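Ticket: Punari arm, tool-hanging job, grip misses the paint roller
Opened by: Asanka Mondal
Status: open, getting there!

Loving this build so far, but I'm stuck on one step. The arm has to lift hand tools off the pegboard and put them back. The yellow-handled roller is the fussy one.
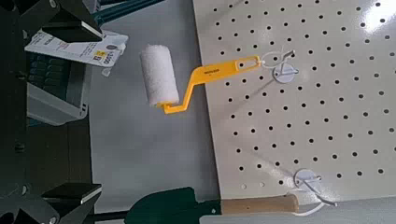 3 min read

The fingers stop short and left of the handle. I've tried 44 approaches with the Hamdy script and logged every one. Changing the speed made no difference. I suspect the wrist camera offset, as glare on the top right of the board washes out the holes there.

Update, evening: moved the lamp, reran calibration with 200 samples, same miss. The trowel hangs by a loop on the lower hook, so I'd like to sort that one next.

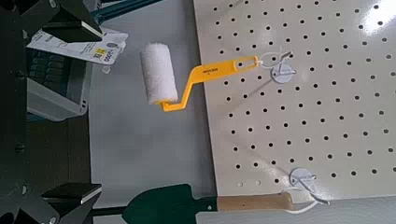 By Rokeya Karunaratne

Hi Asanka, what a great project! Try fitting the offset against the hook's round base plate. The handle has a crank in it, and on our Ernolberg rig the fit kept latching on to the bend. Also raise the timeout to 2000 ms before you rerun.

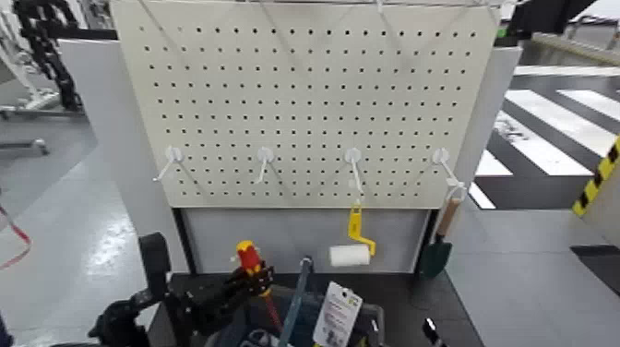
If that helps, do the trowel with the same settings and post both logs. I'd leave the screwdriver until last, as the long shaft needs its own grip height. Really keen to see your numbers!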